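Início > Casa > Oficina > Dicas

Madeira clara bonita o ano inteiro

Adoro madeira clara! Tábuas, bandejas, tampos de mesa, brinquedos de encaixe – tudo o que é pálido e liso ganha outra vida com um pouco de óleo e paciência. Aprendi quase tudo com a Sosina Zeleke, que restaura móveis desde 1977 e ainda hoje me corrige a mão na lixa.

Primeiro, a limpeza. Pano bem torcido, uma gota de sabão neutro, sempre no sentido do veio. Nunca deixe a peça de molho, nem cinco minutinhos, que ela empena. Manchas de chá ou de beterraba saem com meio limão e sal fino (esfregue de leve e passe logo um pano úmido).
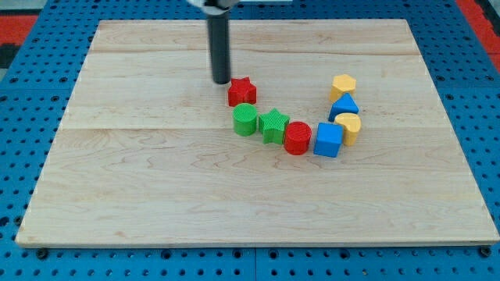 Depois de limpa, deixe secar em pé, longe do sol e do forno. Eu espero 16 horas, e em julho, com a casa fria, às vezes mais. Aí vem a parte gostosa: óleo mineral próprio para cozinha, uma camada fininha, espalhada com um retalho de camiseta velha. O veio aparece que é uma maravilha!

Se a superfície ficar áspera, passe lixa 320 bem de leve e repita o óleo. E para as peças das crianças, com tinta, nada de limão – só o pano quase seco.

A Farzana Kanagaratnam escreveu perguntando sobre cera de abelha. Pode, sim! Uso uma parte de cera para quatro de óleo, derretida em banho-maria, e guardo num vidro de geleia com tampa.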